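Success rate went down after I added more demos. Is my comparison even fair?

I'm trying to reproduce a result from the Stultach write-up, the one where a policy trained only on hand-held gripper demos gets better when you vary the start position. My task is putting plates in a rack. I did one set of 40 demos with the same start every time, and it got 51 percent. Then I added 20 demos with the rack turned to different angles and retrained, and now I'm lower than before. Not by a lot, but lower!

Same table, same dark gray rack, same gripper for both sets. Here's the wrist view at one of the angles I use:
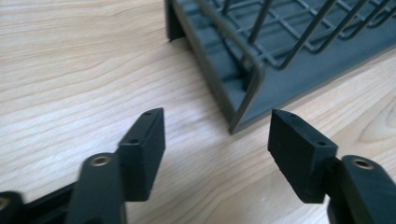

Rack off to the right, fingers open.

I only have 2 training seeds per condition so far (it's an old GPU, be nice). Do I need more demos, or did I mess up the comparison?

Posted by drerkcombe_lab

ruppert

You changed a couple of things at once. The second set has more demos AND more angles, so whichever way the number goes you can't say which one did it. Train a third policy on 60 demos that all use the fixed start, then test all three on the same list of start poses. Write the poses down before you run anything. I tape little corners on the table and number them - it's boring but it saves you from nudging the rack into a spot you know works.

Also, which poses were you testing on? If the 51 came from the fixed start only, then of course the first policy looks good there. Try both on turned racks and I bet the order flips.

And with that few seeds I wouldn't believe a small drop either way. I've had bigger gaps than yours between two runs of the exact same config.

One more thing, check how much of the rack your wrist camera gets at each angle. On my setup the near corner of the tray is the best landmark, and some of my turned starts lost it as soon as the fingers moved in. Something like this is what I'd want to have in view at the start, with the tray corner just past the gap between the pads:
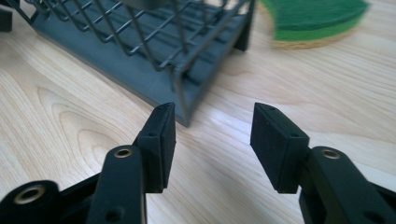
Clirnthorpe: agree with ruppert on the third policy, but I'd look at the demos first. When I started turning the rack I slowed way down without noticing, so the new demos had tons of frames where hardly anything moved and the policy learned to sit there. Plot the demo lengths for both sets. If the new ones are a lot longer, trim the pauses and retrain before you collect anything else.

stultach_fan

just get more demos, worked for me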